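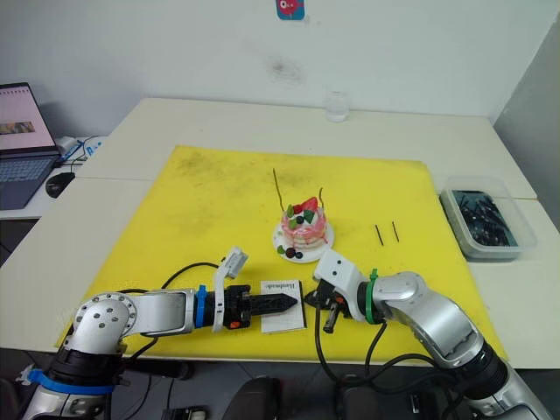
Stanby, the two-person studio behind the space trading game Drinar, plans to move its big update from December to the spring. The studio's lead programmer spoke with us by voice call for close to an hour, mostly on the delay and what players will get when the update is out.

"The economy wasn't ready," he said. "We had cargo contracts working between two stations, and then we turned on the rest of the map and prices went crazy. Ore was selling for less than the fuel it took to move it."

The update replaces the fixed price lists with a market that reacts to what players buy and sell. There are 19 stations in it, up from the 12 in the current build. Each one keeps its own stock, and a station that runs out of something will stop offering it until a hauler brings more.

Asked if that could leave new players stuck, he said the starting station, Tralville, will always sell fuel and basic repairs. "You can go broke, but you can't get stranded in the first system. We tried it the other way in testing and people just quit."

Testing has been done with a group of 30 backers. The studio wants to open that to 1,000 before release, but the server code needs work first. At the moment, the game slows down badly when a lot of ships dock at once. He blamed the docking queue, which he wrote in the first month of the project and has been putting off ever since.

Multiplayer crews are still planned but won't be in this update. The Odukoya, the large freighter shown to backers last year, will be flyable by one person for now. Its second seat is modeled and you can walk up to it, but it does nothing.

"I'd like to say summer for crews, but I said summer last time," he said. "I'm not giving a date on that one."

He was more certain about saves. Current save files will carry over, with ships and credits kept. Cargo in the hold will be sold off at the old prices when the save is converted, and open contracts will be canceled without a penalty.

The price of the game stays the same until the update ships. After that it goes up by $2. Controller support is getting a second pass too, mainly the map screen, where the cursor is too slow. Players who already own the game won't pay anything extra.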